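Über uns

Harnov – Eier, Schachteln, Frühstück. Angefangen im August mit einem Klapptisch vor der Haustür in Bolledbridge, 50 Hühner hinterm Haus und keine Ahnung vom Sortieren. Heute beliefern wir Cafés, zwei Schulküchen und den Laden in Gwynne.

Wer wir sind: Mali Gwilliam (Stall, Touren, Telefon) und Deming Du (Packraum, Rechnungen, alles mit Papier). Dazu im Sommer Aushilfen, meistens aus der Nachbarschaft. Bürozeiten gibts nicht so richtig, am besten vormittags anrufen.

Was wir machen: Eier einsammeln, durchsehen, einlegen, ausfahren. Gelegt wird Reihe für Reihe, spitzes Ende nach unten. Risse gehen raus, die kommen in die Küche und werden Nudelteig. Braune Eier hauptsächlich, die Größen sind gemischt – wer nur große will, bitte bei der Bestellung dazuschreiben.

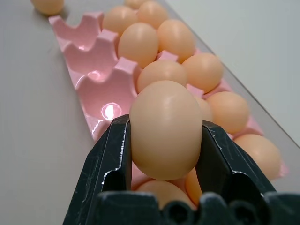
Mehrweg machen wir von Anfang an. Kunststoffschalen zurückbringen, wir spülen sie, trocknen lassen, wieder befüllen. Pfand 2 Euro pro Schale, gibts bei Rückgabe bar oder als Gutschrift. Pappschachteln nehmen wir auch, aber nur trockene und saubere. Bitte keine zerdrückten mehr, die stapeln sich nicht und landen dann dochh im Altpapier.

Letztes Jahr gingen in der besten Woche 2150 Eier raus, das ist für uns viel. Größer soll es erstmal nicht werden. Ein zweiter Packtisch wär schön, und ein Regal das nicht wackelt.

Abholung in Bolledbridge am Hoftor, Lieferung nach Gwynne und Bretbridge ab 10 Schalen. Kleinere Mengen auf Anfrage, wenn wir eh in der Nähe sind. Neue Preisliste gilt seit 01.01.2020, hängt am Tor und liegt jeder Lieferung bei.

Führungen für Schulklassen: ja, gerne, aber bitte vorher anmelden und feste Schuhe. Die Kinder dürfen beim Einlegen mithelfen.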